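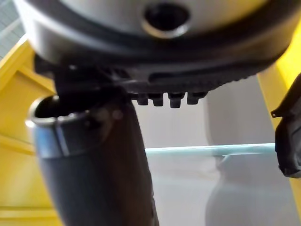 How long should the demonstration part of an open day last?
Five minutes per group, with the arm working for most of it. Anything longer and the people at the back drift off to the coffee.

Speaker notes, Dilura open day, 12/1/23
Terence Lightfoot

Opening. Name, job, where the fire exits are. Say that questions are welcome at any point. Do not read the title slide aloud.

Slide 2. What the visitors came to see. The cell handles cylindrical parts. It picks one up, moves it, puts it down and goes back for the next. The program was written by Marleny Apaza and has had only small changes to speeds and heights. Mention her by name; she is in the room for the second talk.

Slide 3. Wrist view. Leave it up while people settle. The point to make is how little room there is near the gripper when a part stands close to it. A path that looks generous on the drawing can be tight in practice. Explain that the approach is set in two stages: a fast move to a safe height, then a slow one. Pause here.

Slide 4. Groups. Over 40 people have signed up, so they go through in turns. Leanne Bloxham calls the groups. Nobody crosses the floor line, including staff, while the arm is enabled. If a visitor does cross it, press stop first and talk afterwards.

Slide 5. Settings. Keep this short. Speed is reduced for the day. Grip force is left at the normal value. If asked for the figure, refer them to Shiela Bautista, who has the sheet.

Likely questions.

Can it tell when it has missed? It checks the finger position after closing. If the fingers close further than they should, the program stops and waits for an operator.

Can it take other shapes? With different fingers and a new program. Allow a day for the change, more if the fingers have to be made.

Does the camera guide the arm? Not in this program. The positions are taught by hand. The Zuver project is looking at guided picking, and Xóchitl Camacho is speaking on that after the break. Do not get into it now, her slides cover it properly.

What does it cost? Pass to Leanne.

If the demonstration stops. Say so plainly. Clear the fault, send the arm to its home position, start again from the first part. If it stops a second time, move to slide 6 and talk through the cycle chart until Marleny has had a look.

Slide 6. Cycle chart. Spare, only if needed. The long flat section is the slow approach.

Close. Thank the group, point them to the Zakent stand on the left of the door, hand the microphone to Shiela. Check that it is switched off before leaving the platform.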